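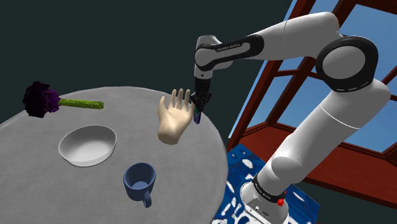
handover cell, Franka arm, hand in reach, table still set

Thread: Sim rules for handovers – what do we make mandatory?
Board: Wokis forum > Good practice > Simulation

fosby_bench
Started 16 April 2025

Right, quick one before the draft gets locked. Render at the top is the sort of thing we're all making. Arm, gripper shut on a small blue bottle or can, hand next to it with the fingers spread.

Draft section on handovers currently says:
Human hand must be modelled to at least the elbow.
Gripper force cap declared in the scene notes.
No release until the hand is confirmed under the object.
Clear zone of 200 mm round the handover point, nothing else on the table inside it.

I'm fine with the second and third. First one I think is overkill. Fourth needs talking about. Comments by the end of the week pls, the final text goes out in May.

mugshift
Elbow rule is not overkill. A hand that stops at the wrist can go places a real one can't. You get lovely success numbers, then a real person stands there and their forearm is where your upper link wants to be. Seen it on our own cell. Keep it in.

tapdrill34
Disagree. Depends what you're testing. If it's grasp choice and finger clearance the forearm adds nothing but contact checks. We ran 1667 handovers hand-only on the Mono set and the finger clearance results were perfectly usable. Just say what it's for.

mugshift
"Just say what it's for" is how we ended up with the last version of this document

tapdrill34
fair. still think it should be a "should" not a "must"

Whitlock_cell
On the clearance bit. Look how near the fingertips are to the gripper in that picture, nearly touching. Nothing in the draft covers that. It talks about the object and the table and says nowt about the hand getting near the jaws from the side. Surely that's the one people get hurt on?

Would add: seperate limit for hand to gripper body, slow speed once the hand is inside it. And log the closest approach, every run, not only the failed ones.

fosby_bench
Good spot. What figure?

Whitlock_cell
Don't want to put a number on it off the top of my head. Let the risk assessment set it and make people write down what they used. A copied number is worse than none imo

mugshift
Agreed on that one at least.

lowgear
Re the clear zone. Please don't ban clutter. Flower, bowl, mug on a cloth, that's what a table looks like in a house. If every approved scene is a bare worktop we'll be certifying arms for bare worktops. Allow it outside the zone, random positions, and count any knock as a fail even if the handover itself goes fine.

tapdrill34
+1 to knocks counting

fosby_bench
Nobody's banning clutter, it's only inside the 200. But the wording does read like that, will fix.

Also palm direction – I want a line saying the hand pose has to be recorded at release. Palm facing out with fingers up is a different thing from palm up ready to take something. An arm that lets go in both cases has learnt nothing about hands.

lowgear
Yes. And the first pose should be in the test set on purpose, as a do-not-release case. Could easily be someone saying stop.

Whitlock_cell
Or could be someone reaching. You can't tell from one pose, so hold and wait. Write it as "if unclear, hold".

mugshift
how long does it hold for tho

Whitlock_cell
Until the pose changes or an operator steps in. No timeout release, ever. We had one set to around 2 seconds for a demo and I made them take it out.

tapdrill34
No timeout release gets my vote as a must. Elbow as a should. Swap you

mugshift
No swap. Must for any test that gets quoted as a safety result, should for the rest. That's as far as I'll go.

fosby_bench
OK I can draft that. Will post the new wording in here tonight, hand-to-gripper limit goes in as its own clause. Elbow bit stays in brackets untill you two stop.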